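Check-In Times and Room Readiness at a Small Guesthouse
Student project report, Hospitality Operations
Nesma Ashour and Alaric Begay

Background

The El Khatib is a family-run guesthouse in Guslow, a short walk from the bus station. It has 40 beds in double, twin and family rooms, and it fills up in the summer when people come through on their way to the lake at Flislow. The rest of the year most guests stay one night and leave early.

The manager told us that the most common complaint in the guest book was having to wait for a room. Guests were told check-in opened at 2 p.m., but on busy days many rooms were not handed over until much later. We were asked to find out where the time went and suggest changes that would not need extra staff.

What we already knew

Our course reader treats room turnover as a chain: the guest leaves, the front desk marks the room vacant, housekeeping cleans it, someone checks it, and the front desk marks it ready. Delay can enter at any link. In large hotels the links are joined by software. At the El Khatib they are joined by a paper sheet and a house phone, and the person who checks the rooms also serves breakfast.

We also visited a guesthouse of similar size in Curkum. It uses a paper sheet too, but the sheet is kept on the housekeeping floor and the front desk calls up each departure as it happens. The owner there said late rooms were rare outside of holiday weekends.

Method

We collected records of 372 room turnovers. For each one we wrote down the time the key came back, the time cleaning started, the time cleaning ended and the time the room was released to the desk. Housekeeping filled in the middle two times on a card left in the room. The desk filled in the other two.

Cards with a missing time were left out of the averages but kept for the notes. Most missing times were cleaning starts, usually on the busiest mornings, so our figures may make those mornings look a little better than they were.

We also talked with both front desk clerks and all the housekeepers on the morning shift. The interviews were short and we took notes by hand. We did not survey guests. The manager preferred that we not add another form to their stay, and the guest book already gave us a fair idea of what they thought.

We met once a week to go over the cards and enter them in a spreadsheet. Nesma did the data entry and the charts. Alaric did the interviews and wrote up the visit to Curkum. We both worked on the recommendations. 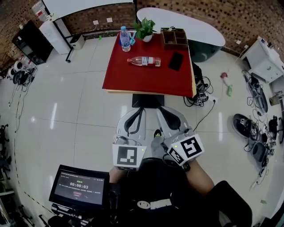 Results

Cleaning itself was not the main problem. Times were steady from one housekeeper to the next, and family rooms took longer than doubles by about what we expected.

The longest delay came before cleaning. On a typical morning a room sat empty for well over an hour between the key coming back and the cleaning starting. The departures sheet was brought upstairs only twice, once after breakfast and once at noon. If a guest left just after the first sheet went up, housekeeping did not hear about it until the second.

The next delay was the final check. Rooms were checked in batches because the person doing it was clearing the breakfast room until late morning. Finished rooms waited for a batch to build up. Two of the housekeepers said they often knew a room was fine and could have released it themselves.

A smaller delay came from linen. The closet on the top floor ran out of double sheets on 6 mornings during our study, and somebody had to go down to the basement for more. It did not add much to the averages, but it came up in every interview.

Recommendations

1. The desk should phone housekeeping when each key comes back. The clerks thought this was reasonable except during the morning rush, when they could call every fifteen minutes with a list.

2. Experienced housekeepers should release standard rooms without a second check. Family rooms and any room with a repair note would still be checked.

3. The top floor linen closet should be restocked in the afternoon, when the shift is quieter.

4. Rooms for guests who have given an early arrival time should be marked on the sheet and cleaned first. At present the sheet follows room number order.

Limits of the study

We covered only part of one season and did not see the guesthouse at its fullest. The times were written down by people who were busy, and some were clearly rounded to the nearest five minutes. The comparison with Curkum rests on one visit and what the owner told us.

We were not able to test the recommendations. The manager has agreed to try the first and third in January, when the house is quiet and the clerks can get used to the calls. We have left blank cards and a copy of the spreadsheet at the desk so the same times can be recorded again.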